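Kirker Two-Finger Gripper for Soft Goods

Product code: KS-83
Supplied by: Seston Handling
Category: Grippers and end tools / Textile and garment

Overview

The Kirker is an electric two-finger gripper for robots which handle clothes, towels, bed linen and similar soft goods. It is sold with a written set of rules for safe and good use, and we ask every customer to read these rules before the order. A large part of this page is taken from them. We have learned that most questions which come to our service desk are questions of practice, so we prefer to put the practice here and not hide it in the manual.

The gripper can be used in laundries, in returns departments of clothing shops, in sorting centres for used textiles and in research laboratories. It is not intended for food, for medical textiles before washing, or for anything that is alive.

What is in the box

Gripper body with flange
One pair of textured fingers, black
Cable, 3 m
Set of screws and a key
Printed rule booklet, English and Latvian
Card for the inspection log

The wrist camera and its bracket are ordered separately. The bracket has the code KS-83-B.

Before the first use

The gripper is what the machinery rules call partly completed machinery. In simple words, it is a part and not a whole machine. The person or firm who puts it on a robot arm and makes a working cell from it has the duty to do the risk assessment for the complete cell. We can not do it for you, because we do not know your table, your arm, your speed or your people. The general documents to begin with are ISO 12100 for risk assessment and the two parts of ISO 10218 for industrial robots. Please use the edition which is valid in your country at the time of your project.

We recommend that the assessment is made by two persons together, one who knows the robot and one who knows the textile work. When Reet Jankauskaitė was making the assessment for the Ong laundry line, it was the folding staff who mentioned that they reach over the table to pull out a sleeve. This movement was not in any drawing. The light curtain was then moved before the line was started.

Rules for working with garments

1. Empty the pockets by hand before the garment goes to the robot. Pins, lighters and pens must be taken out. A pin can damage the finger surface and can also be thrown out at opening.

2. Close zips and fasten long belts or cords. A loose cord can go around the wrist joint. If it happens, stop the cell with the emergency stop, lock it against restart and only then remove the cord.

3. Approach with open fingers and at reduced speed. The last part of the way to the fabric should be done slowly, with force limit switched on. The finger tips are narrow, and a narrow tip gives high pressure on a small area. Remember this also for hands.

4. Take the fabric at a fold or a ridge where possible. A flat single layer on a hard table is the most difficult case, and operators are then tempted to raise the force. Do not raise the force. Change the approach angle or make a fold first.

5. Keep printed areas out of the grip when there is a choice. The textured pad holds well on cotton and on knitted fabric, but on thick print it can leave a mark, especially if the print is new. If the order does not allow marks, make a test on a piece which can be thrown away.

6. Do not rely on colour alone for finding the fingers in the camera image. Black fingers on black cloth are difficult for the software and for the person who checks it. Use the position from the arm, or ask for the light grey finger set (KS-83-G).

7. Never guide the fabric into the fingers by hand while the arm has power.

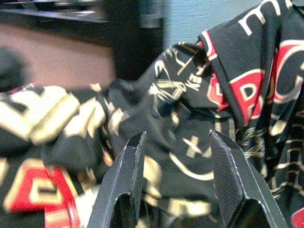
KS-83 fingers at a crumpled printed garment, seen from the wrist camera.

Inspection and log

The fingers are wearing parts. Look at them at the start of each shift, with power off. The textured inner face must be clean, and there must be no cracks in the finger body. Lint is removed with a dry brush. Please do not use solvent or compressed air.

The log card has five columns: shift, name, left finger, right finger, remark. "No remark" is also a remark, so please write it. In our endurance test at Firen the first pair was changed after 1,137 hours of operation, but that test used only clean cotton towels and your number will be different. Always change both fingers together.

Technical notes

Drive: electric, with adjustable force limit
Behaviour at power loss: fingers hold position, manual release on the side
Finger change: from the front, with supplied key
Mounting: flange plates for common small arms, please ask

The manual release needs to be shown to everyone who works at the cell, also to the night shift and temporary staff.

Training

A half-day course is included with the first order. It is held by Piret Krūmiņa and Heino Avotiņš, at your place or at ours, for groups up to 5 persons. The next free dates are in October. Participants should bring the garments they have most trouble with.

Ordering and questions

Spare fingers are sold in pairs only. For a price, write to the sales desk and mention the arm model and the type of textile. Questions about the rule booklet go to Dalia Avotiņš, who also keeps the list of corrections. The corrected pages are sent free of charge to all registered owners.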